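Part 2: Getting Your Selow Steamer Ready and Doing Your First Shirt

Okay, so you've got the box open and everything spread out on the floor. Good! I wrote this part after setting up my own Selow, and then a second one for the guest room, so these are the steps in the order that worked for me and not quite the order on the fold-out sheet.

Before you plug anything in

1. Pull the orange plug out of the tank neck. It's small and it sits deep, and if you leave it in you'll get no steam at all (I spent a whole evening on that one).

2. Rinse the tank twice with plain cold water. There's a bit of dust in there from the factory.

3. Fill to the upper line and stop. The tank marks are on the back, so turn it around to read them.

4. Push the hose into the base until it clicks, then give it a gentle tug. If it slides out, turn the collar a little to the left and try again.

Note: If your tap water is hard, use half tap and half distilled. I buy the Lorano jugs, but any store brand will do the job.

CAUTION: Never fill the tank while the unit is plugged in. Don't add scent, vinegar or starch to the water, ever.

Warming up

5. Set the unit on a flat floor with the hose hanging straight, no loops. Loops fill up with water and then the head spits on your clothes.

6. Turn the dial to 2 and wait for the green light. The head may gurgle for a bit. Point it at the sink or an old towel until it settles down.

7. Hold the head upright the whole time. If you have to put it down, put it on its hook.

CAUTION: The steam is a lot hotter than it looks, and you can't always see it right at the nozzle. Keep your free hand well to the side of it.

Your first shirt

I'd start with a plain T-shirt, something you wouldn't cry over. A padded surface works fine for knits, and a hanger is better for anything with buttons. Lay the shirt out, smooth it from the middle toward the sleeves with your palm, and get the big folds out before you go anywhere near it with steam.

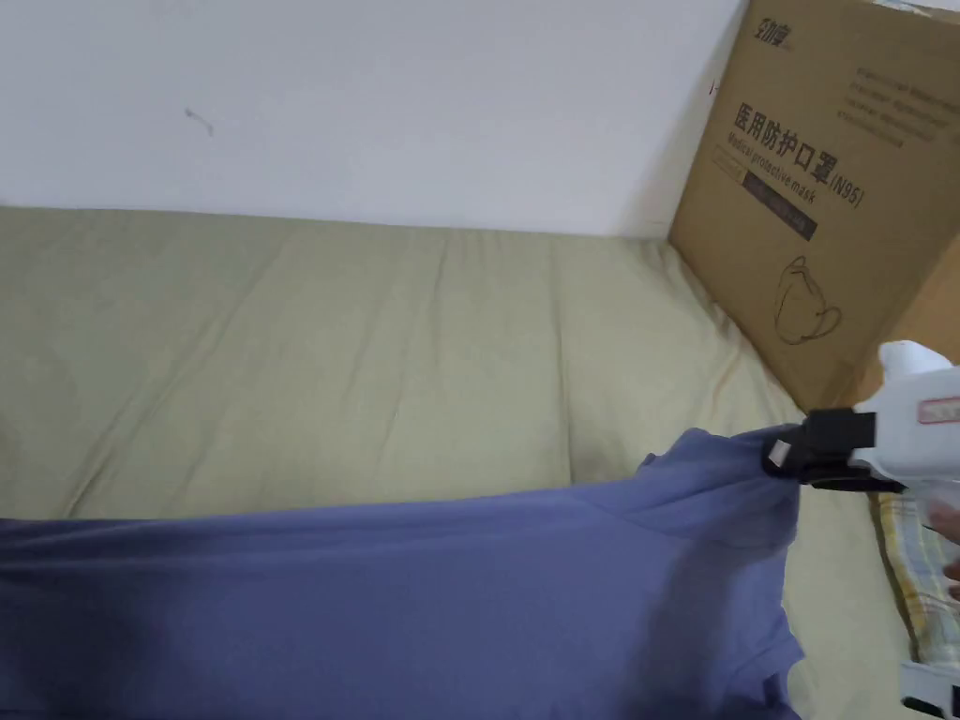 Fig. 3. T-shirt on a padded surface, with the fabric lifted on the right side.

8. Check the care tag. If it says no steam, believe it.

9. Start at the hem and work up toward the collar in slow passes, keeping the head a finger's width off the cloth. You don't need to press down!

10. Go around printed designs, or turn the shirt inside out first. Rubbery prints go tacky and then they stick to everything.

11. Let the shirt lie for 20 minutes before you fold it or put it on. I know, it feels like forever, but a shirt folded warm comes out of the drawer with brand-new creases.

Note: Thick sweatshirts want the dial one notch higher and a second pass from the inside. For linen I spray it lightly first (my old Malý spray bottle is still going strong), then steam.

When you're done

12. Turn the dial to zero, unplug, and let the unit cool all the way down. Empty the tank every time, even if you plan to use it again tomorrow.

13. Wipe the head with a dry cloth and hang the hose up straight.

If the red light blinks, the tank is low. If it stays on, the filter needs changing, and the one you want is the Dremov 747. The manual gives a filter 200 fills, but mine needed swapping sooner with our water. Part 3 covers the filter door and that annoying little spring behind it.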